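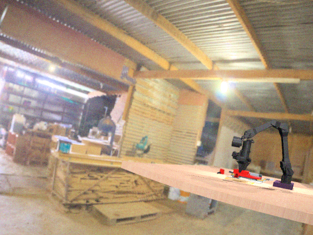
Section 3. Setting Up Your Brullero Tabletop and Oiling It for the First Time

Welcome back! If you've worked through Section 2, your legs are bolted on and the table is standing on its own, and you're probably itching to put a lamp and a cup of coffee on it. Please hold off for one more evening. The Plonitz top leaves our shop with only a light sealing coat, and the oil you put on now will do most of the work for years to come.

You'll need the can of Prolline oil from the hardware box, two cotton rags, the fine sanding pad and a spirit level.

1. Move the table to the spot where it will live. Lift it with a helper, one at each end, and don't drag it – the leg bolts don't care for that.

2. Lay the level along the length of the top, then across it. Turn the feet by hand until the bubble settles in the middle both ways. Old floors can take a few rounds of this, so be patient with yours.

3. Rub the top lightly with the sanding pad, always along the grain, and wipe off the dust with a dry rag.

4. Stir the oil (don't shake it, or you'll get bubbles) and spread a thin coat with the second rag. Remember the edges and the underside of the overhang.

5. Wait 60 minutes, then wipe away anything still sitting on the surface.

6. Let the table rest for 6 hours and repeat steps 4 and 5. Dry rooms like a third coat.

CAUTION: Oily rags can heat up and catch fire by themselves. Soak them in water and lay them flat outdoors to dry before you throw them out.

Note: Keep papers, cloths and rubber feet off the top for five days. If you start on a Thursday evening, plan on using the table the following Tuesday.

Note for owners of the Toledo extension leaf: oil it on the same day as the main top, so that the two darken together. Isamu Tanabe in our finishing room likes to do the leaf first, while his arms are fresh.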